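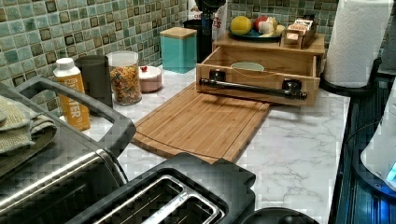
*From: a subscriber on MacBrayne Street*
*To: leststead-talk*
*19 June 2026*
*Re: Re: Ellar whole-home saver, anyone signed up?*

> We had the Ellar rep over last night and I have to say I was impressed. The box goes in next to the breaker panel and it "conditions" the power coming into the house, so your appliances don't have to work as hard. She said a typical home over in Pundport saved $132 in the first six months. It's $400 installed, or $600 if you wait until after the August price change. If enough of us sign up they may do a group rate. Has anyone here got one already?

I haven't got one and I don't plan to, but I did read the brochure twice, which may be more than it deserves.

Start with the $132. Saved compared to what? The brochure doesn't say. If they put one winter bill next to one spring bill, I can save that much by living through March. I'd want the same months from the year before, same house, same number of people in it, and I'd want to see the kilowatt-hours. Dollars move when the rates move.

Then there's "conditioning." The heating element in a toaster oven turns electricity into heat. It doesn't get tired. If it takes a certain amount of energy to brown the bread, a box in the basement won't change that. From what I understand, these things mostly do something called power factor correction, which can matter to a factory that gets billed for it. Look at your own bill. Mine charges me for kilowatt-hours and a flat fee, and there's no line on it for power factor.

> My brother-in-law says his lights flicker less too.

Could be. He could also have had a loose connection that got tightened when the electrician opened the panel – I'd call that a good reason to have the panel looked at, with or without the box.

As for the August price, I have bought enough windows and gutters in my life to know what a deadline like that is for. Ask the rep to put the higher price in writing, with the date, and see what happens.

Things I'd ask before signing:

- Who did the testing, and can we read the whole report?
- Is the box safety listed, and by which lab?
- Who pulls the permit?
- If my usage doesn't drop, do I get the full price back, including labor?

If anyone gets real answers, please post them to the list and I'll read them. I have been wrong before (see the rain barrel thread). But please don't put my house down for the group rate.

--
leststead-talk: to unsubscribe, reply with "remove" in the subject line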